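Trellonmont Opens 52-Mile Hut Trail for Walkers in December

New route connects eight mountain huts, with one booking for the whole way

TRELLONMONT. The Trellonmont Mountain Office announces the opening of the Zastier Traverse, a walking route of 52 miles which goes from the lower village of Zastier to the lake at So. The trail will be open to the public from December, first in its winter form, with the high section added when the snow is gone from the pass.

The route uses old paths of shepherds and salt carriers. Many of these paths were known only to local families and did not appear on the maps sold to visitors. In the last two summers the Mountain Office has repaired the stone steps, put new signs at the crossings and built two footbridges over the So river. Walkers will find eight huts on the way, each with a kitchen, a drying room and a warden who stays the night. Together the huts have 93 beds.

"We wanted a trail that a normal walker can do with a normal backpack," the Mountain Office said in a statement. "It is long, and the third day is hard, but there is no climbing and no glacier. The view to the north wall of Zultex stays with you for most of the way."
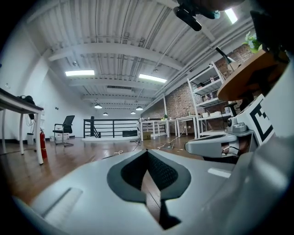

Walkers can reserve all nights of the traverse in one booking, and the price includes dinner and breakfast in every hut. The winter form of the route stays below the tree line and takes four days. It passes the chapel at Upper Zastier, the cheese cellars and the long forest terrace above the river. Signs on this part are made in bold black on white, the same strong contrast as the square marker with black blocks in the photo, and they are fixed at the height of the eyes so that fresh snow does not cover them. Snowshoes can be rented in Zastier and given back in So.

The high section crosses the Zultex saddle and adds two more days. Walkers who choose it should have experience with steep ground and should start each stage before 8 in the morning, as clouds come often after lunch. The warden of the last hut before the saddle will give the weather report every evening at dinner.

A bus will connect both ends of the trail twice a day, so that visitors who leave a car in Zastier can come back to it easily. Luggage transport is possible between Zastier and So, but not to the huts.

For the opening month, the first 100 walkers who book the complete winter route will receive the printed trail map free of charge. Reservations are accepted at the Trellonmont visitor office and at the railway station in Zastier. Dogs are welcome on the trail and in three of the huts, please ask when booking.

Press contact: Trellonmont Mountain Office, Visitor and Media Desk, Zastier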